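Table Setters and Tray Servers Wanted – Volwood House, Keseck

Volwood House is a small guest house and breakfast room in Keseck, operated by the company Nguyen-Tran. For the season starting in October we are looking for people who like to lay a table and who do it with patience. Experience in a restaurant is welcome but it is not a condition. We will teach you our way.

What the work is

You come at 7 in the morning. You prepare the places for the guests, you bring the trays with bread and fruit, and after breakfast you clear everything, wash it and put it back on the right shelf. The breakfast room has 54 seats when all tables are in use, so in the full weeks the work is quick. In the other weeks there is time to iron the cloths and to polish the cutlery.

Every place is laid on a cloth placemat, and the plate stands in the middle of it. The fork goes to the far left. We put the spoon and the knife also on the left side, because our tables are narrow and the guest needs the right side free for the mug. If you learned it another way, please do not worry – most of our people did, and they changed after a few mornings.

The tray with the food is placed at the far side of the table, behind the placemat, so the guest can reach it over the plate. 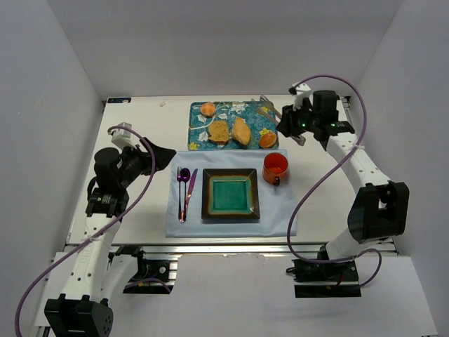
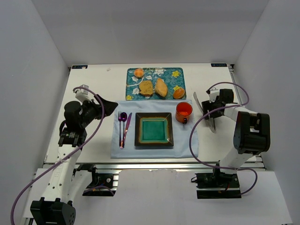 One place setting with the food on the flowered tray.

What we ask from you

You are at least 18 years old. You can carry a full tray and stand for the whole morning. You speak enough English to answer simple questions from the guests, for example about the bread or about allergies. You see by yourself when a cloth is wrinkled or a mug stands in the wrong place, and you correct it.

What we offer

The pay is 400 per week for five mornings, and 100 more for each week in which you take a weekend shift. Breakfast is free on working days. We give you an apron and also shoes, if you tell us your size in time. A room in our staff house on Given Street is possible, but there are only a few rooms, so please ask early.

How to apply

Write us a short letter, one page is enough. Tell us which mornings you can work, from when, and if you need a room. A photo is not necessary. You can leave the letter at the front desk of Volwood House or send it by mail to Nguyen-Tran, Given Street, Keseck. We invite every suitable person for one paid trial morning.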